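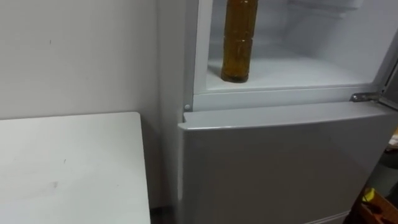

Robot Learning for Household Tasks
Lecture 6 notes: Learning to act on doors and what is behind them
Notes written by Nesrin Başaran. Exercises checked by Tihomir Popescu.

1. Where we are in the course

In the last lecture we trained a policy by plain behavior cloning. We had pairs of observation and action, we minimized the squared error, and the result was good on a table with a few blocks. Today we look at why the same recipe becomes weak when the task has several stages, and we study one method that repairs a part of the problem. In the lab we call the method Harkis, after the name of its code repository.

The task for the whole lecture is "open the upper door, take the bottle, close the door". It has three stages, and each stage needs different information from the camera.

2. What the policy sees

Consider a head view of a refrigerator with the upper compartment already open and one bottle inside. Almost everything is white or light gray: the wall, the cabinet, the inside of the compartment, the table next to it. The bottle holds an amber liquid and is the only strong color in the middle of the view. A network trained on such images learns very quickly to look at the amber region. For the reaching stage this is useful. For the closing stage it is harmful, as the important things are then the edge of the door and the hinge, and these have low contrast.

Note also that the top of the bottle is outside the view. If your grasp method needs the cap as a reference point, it must get it from another camera or from memory. Students often forget this when they compute the grasp height in Exercise 2.

3. Compounding error, again

Let e be the probability of a mistake in one step. In a task of T steps, the simple bound on the expected cost grows with e times T squared. Please revise the proof from Lecture 3, I will not repeat it. The point for today is that T is large for the door task, and that mistakes are not spread equally over the steps. They gather at the change from one stage to the next. The policy has finished to open the door but it continues to pull, or it starts to reach when the door is still half closed.

4. The Harkis method

The idea is to add a small second head to the network, which predicts the progress inside the present stage as a number between 0 and 1. The labels come from the demonstrations: a person marks the end of each stage, and we interpolate linearly between the marks. The action head receives the predicted progress as an additional input.

The loss is

L = L_action + w * L_progress

where w is a weight. With w too large the network becomes a good clock and a bad controller. We used w = 0.1 and did not tune it much.

One detail of implementation: stop the gradient between the progress head and the action head. Without this, the action loss changes the meaning of the progress number, and after some training it is no longer monotone in time.

5. Result

We collected 100 demonstrations and evaluated each policy on the same set of start positions. Plain behavior cloning completed the full task in 43 percent of the trials. With the progress head the full task was completed more often, but the gain came almost completely from the change between opening and reaching. The closing stage did not improve -- our opinion is that the low contrast of the door edge is the reason, but we have not tested this separately.

Be careful with the comparison. All demonstrations were made at one refrigerator, so the result says nothing about a different door or a handle of another form.

6. Exercises

Exercise 1. Show that linear interpolation of progress gives a wrong label when the demonstrator pauses in the middle of a stage. Propose a correction.

Exercise 2. The bottle stands on a flat floor of known height. Write the grasp height as a function of the camera pose, using only the base of the bottle.

Exercise 3. Train the two policies on the course data with w = 0 and w = 0.1. Plot the predicted progress over time for one failed trial of each -- for w = 0 the plot will look random, explain why.

Solutions are to be handed in by May 29, 2020.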